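Home | Diary | Older entries | About | Contact

Last updated: March

Up at half past five again with the baby, who has a second tooth coming through on the bottom. She had a temperature of 38 in the night and it was down by breakfast, so I left the medicine in the cupboard. She chewed the Brallar ring for most of the morning. I keep it in the fridge, not the freezer, as the leaflet says. The handle is too thick for her and she drops it, but she does go back to it.

The Ruvberg gum brush is better than I expected. It slips over the end of my finger and she let me do the top and the bottom before she bit down. I have been doing it after the last feed, before her sleeping bag goes on. The refill heads come in packs of 2, and the chemist on Marwat Road only had one pack left. I bought it.

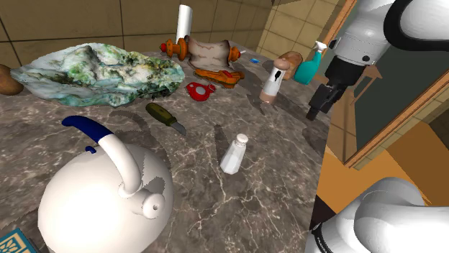 She took 98 ml at lunch and then turned her head away. Yesterday it was nearly 200 at the same time of day, so I suppose her gums are sore. Offered mashed pear in the afternoon. Most of it went down the bib. I wrote it all in the feeding book anyway because the health visitor asks to see it.

Walked down to Prurkach and back in the pushchair to get her to sleep. She dropped off by the bridge and stayed off until we were at the front door. Changed her, put a wash on, rubbed some cream into the rash on her chin. It looks less red than it did this morning.

Bath at six, brush, bottle, bed. Need to order more bibs tomorrow.

3 comments | 2 shares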